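Up before the alarm again. Three mornings running now. I lay there thinking about a cable, of all things, and by ten to six I'd given up and put the kettle on.

I want to get all of today down while I still remember it, because I'm sure I'll want it in a month when something has drifted and I can't recall what I set or why.

Got in just after seven. Nahuel Bustos was already there with the heater going and his toast on top of the controller cabinet, which I have asked him not to do and will keep asking him not to do. He's here for another two weeks before he heads back to the Rivari shop, and I'm trying to squeeze everything out of him that I can. He's set up more of these sorting cells than anyone I know, and he does it all so calmly. I get excited and start turning screws.

First job was the zero check. We do it cold, before anything's been jogged, so the numbers can be compared day to day. Joints one to four were bang on. Joint five was out by a hair, the same hair as yesterday, and Nahuel said to leave it. His rule is that you don't chase an error until it moves. I wrote that on the inside cover of the logbook.

Then the cable, the one that's been keeping me awake. The gripper cable used to run tight along the top of the forearm with ties every hand's width, very tidy, and I was proud of it. It was also tugging at the connector every time the wrist went past about a quarter turn. We'd had two dropouts in one afternoon, both with the wrist in nearly the same position, and I'd blamed the software both times (sorry, software). Nahuel took one look, cut off my ties and let the whole thing hang in a big lazy loop from the elbow over the forearm. It looks awful. I ran the wrist back and forth through its full range for half an hour with the meter clipped on and didn't get a single flicker. Awful it stays, for now. I'd like to find a softer clip for the gripper end so it can't dangle into the work, but that's a job for tomorrow.

After that it was the bins. They'd been creeping. Every time somebody leans over to fish out a harness they bump a bin a few millimetres, and by the end of the week the drop points are all slightly wrong. I measured each one from the table seam and reset them by hand, and I've put little pencil marks on the tabletop at the corners. Pencil wipes off, I know. Nahuel says live with pencil until we're sure of the layout, then make proper stops. The Vosus cell apparently has stops that were glued down on the first day in the wrong place, and they've been programming around them ever since!

Then the part I'd been looking forward to all week, which was teaching the tray. I'd laid white paper in the bottom of it the night before, to kill the glare. The tray is lovely, shiny stainless, and the vision side hates it. Under the overhead lights it was finding parts that weren't there, mostly reflections of the gripper. Plain paper, nothing fancy, cut to lie flat inside the rim. Found the first board straight off.
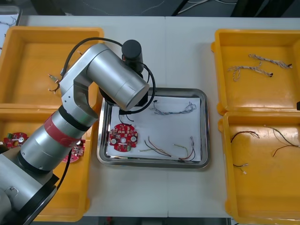
Arm over the papered tray, one round board and two lots of wire out for teaching. Boards to the left bins, harnesses to the right.

We started with the round red boards because they're stiff and behave themselves. The trick is where to grab. My first idea was to pinch across the middle, but there are parts standing up all over that face and I could just picture the fingertips going down on one of them. So we went for the rim instead, and brought the approach speed right down for the last bit. I jogged it in by hand for the first few, with my thumb on the stop button and my nose far too close to the guard. Then I saved the point, backed off, and let it run the move on its own at a crawl. Down, close, up. I may have cheered. Nahuel ate his toast.

Grip force took a while. Too light and the board swings when the arm lifts. Too heavy and I start worrying about the edge. The default that came with the gripper profile was 39 per cent and I'd assumed it was far too much, so I began at less than half that and crept up. Where did we end up? 39 per cent. I've left my whole column of trial numbers in the logbook anyway, because at least now I know what happens on the way there.

Harnesses are another story. A bunch of wire is never the same shape twice. You drop it in the tray and it fans out however it likes, and the connectors flop over whichever way they please. The twisted blue-and-white ones are the friendliest, as they hold together along the middle and give you something to close on. The mixed ones, red and black and green and white all going their own way, made me want to lie down on the floor. The gripper would take hold of two strands out of the bunch and lift those, and the rest would trail along behind and catch on the tray rim.

We tried three things:

Going for the connectors. Worked well when they were sitting up, not at all when they were on their sides.

Going for the thickest part of the bundle. Better. Needs the vision side to tell it where the thickest part is, and it's right more often than I'd expected.

Going for the thickest part, then lifting slowly to clear the rim and pausing for a second before the sideways move, so that the tail can settle. This is the one we kept. That pause was Nahuel's idea and it made more difference than everything I'd done since morning tea. I'd have been looking at the gripper until spring.

Stopped for lunch late, close to two. Cheese roll, an apple, and an argument about whether the fingertip pads should be changed on a schedule or when they look worn. I'm for the schedule. The old pads had gone shiny, and I hadn't noticed until I put a new pair beside them. The cycle counter read 2,356 when I swapped them, so that's in the log as our first real figure. If the next pair goes shiny at a similar count I'll have my schedule and Nahuel will owe me a coffee.

Afternoon was the dull, necessary stuff, and I enjoyed it more than I expected to. Wiped the arm down, base to wrist, with the barely damp cloth and no spray. Went round the base bolts with the torque wrench. One of them took a bit of a turn before it clicked, so I've put a paint line across all the heads, and if one shifts again I'll see it. Cleaned the lens. Checked the little screws round the elbow housing by feel and found them all snug. Emptied the fluff out of the cabinet filter, which was disgusting, and which is perhaps what toast crumbs turn into.

I also backed up the program, finally. Two copies, one on the shop drive and one on the stick in my drawer. We lost a whole day in November when the controller forgot its tool settings, and I swore then that I'd do a backup every night, and I've done it maybe one night in four. New plan: the backup comes before I'm allowed to take my boots off.

The Tirnach people rang around three to ask how soon they could send the next lot of mixed wire. I said I'd like another week with what we've got. They were nice about it. They'd been talking to Jadoon about doing the sorting by hand in the meantime, which is fair enough, and it takes the pressure off me to rush the harness side. I'd much sooner hand over a slow cell that works than a quick one that needs me standing next to it.

Last thing before we packed up, we let it run a batch without touching it. Seven pieces, boards and harnesses mixed up together, fed into the tray one after another. It placed five of them cleanly. One harness got caught on the rim of its bin and hung there half in and half out, and one board it just couldn't see, sitting there plain as day. I moved the board a finger's width and it found it at once. I suspect the paper had curled up at that corner and thrown a shadow. I've got it under a couple of heavy books tonight to flatten.

Five out of seven! On the first proper go! I know that's nothing to take to a customer. But last week it was picking up reflections, and today I stood with my hands in my pockets and watched it choose the right side of the table for a part, over and over. I was grinning like a kid. Even Nahuel said "that's coming along," and from him that's a brass band.

For tomorrow, so I don't lie there at five listing it all in my head:

Soft clip for the cable at the gripper end.
Fresh paper, and tape the corners down.
Raise the drop height over the right-hand bins and try the trailing harness again.
Joint five – look, write it down, leave it alone.
Ask Nahuel how he works out the settle time, or whether he just guesses.
Bring a plate for his toast.

Home by half past six, soup, feet up. My fingers still smell of contact cleaner. Backup was done before the boots came off.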